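From: Teodora Softić
To: teachers-list
Subject: Re: Logging contact hours for hybrid modules

Nedeljković wrote:
> We are rewriting the hours policy for the Perville studio before the
> November intake. At present a trainee who attends by video link gets
> full contact credit if the camera stays on. Two of our mentors want
> this cut to half credit, on the grounds that no hands-on adjustment
> is possible. Does anyone on the list run a split ledger, and if so,
> how do you handle practicum? Also, what is the minimum class length
> you accept for a supervised teaching hour?

We have run a split ledger at Vomska for the last 3 intakes. Comments in order.

1. Credit for video attendance. I would not halve it. A fractional credit makes the ledger hard to audit, and trainees who transfer out will find that the receiving school doesn't recognize the fraction. We use two columns, in-room and remote, each recorded at face value. The program then sets a cap on the remote column. Ours is 40 hours for the foundational course. Anything over the cap is still entered, but it does not count toward certification.

2. What may go in the remote column. Anatomy lectures, philosophy, ethics and class planning are all eligible. Asana technique is eligible only if the trainee is observing. Adjustment labs and prenatal modifications are not eligible at all. Pranayama was argued over at some length and we settled on in-room for the first session, remote afterward.

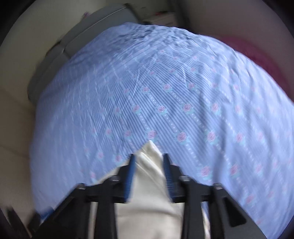

3. Practicum. We treat this separately from contact hours, and I would suggest you do the same in the new policy. A supervised teaching hour requires a mentor in the room, a class of at least 3 students who are not themselves trainees, and a written feedback sheet signed by the end of the following week. If any of those is missing, the session goes down as unsupervised practice. It still has value to the trainee, but it sits outside the required total.

4. Minimum length. We accept 45-minute classes and log them as 0.75. We do not round. Rounding up was the previous practice and it produced totals that did not match the studio timetable when we checked one against the other. Savasana counts as teaching time. Setting out bolsters and rolling mats does not.

5. Home practice. You didn't ask, but it will come up. We require a log and give no contact credit for it. Entries should record date, start time, duration, sequence and any props used. Trainees who practise yoga nidra or other supine work at home tend to write "relaxation" and leave it at that, so our template now has a separate line for technique, and a second line for whether a recording was followed.

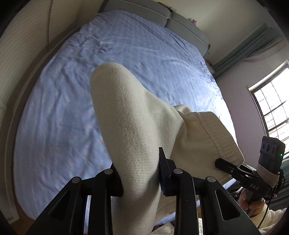 6. Record keeping. The ledger is a plain spreadsheet with one row per session. Free text in the comments column is limited to 1000 characters, mostly so that it prints on a single page. The mentor initials each row at the end of the month. We tried having trainees enter their own hours directly and went back to a sign-in sheet, with the office transcribing it. It is slower, but disputes have dropped off considerably.

One open item on our side. Trainees who attended the Nasutside retreat have certificates showing total hours only, with no breakdown by category. My inclination is to accept them as electives and nothing else. If your mentors have already dealt with these I would like to know what they decided, as two of our current group have asked and I have put them off until the next faculty meeting.

I can send the blank template and the wording of the cap clause off-list. Please tell me whether you need the spreadsheet or a printable version, as the column widths differ.

Teodora Softić
Teacher training, Vomska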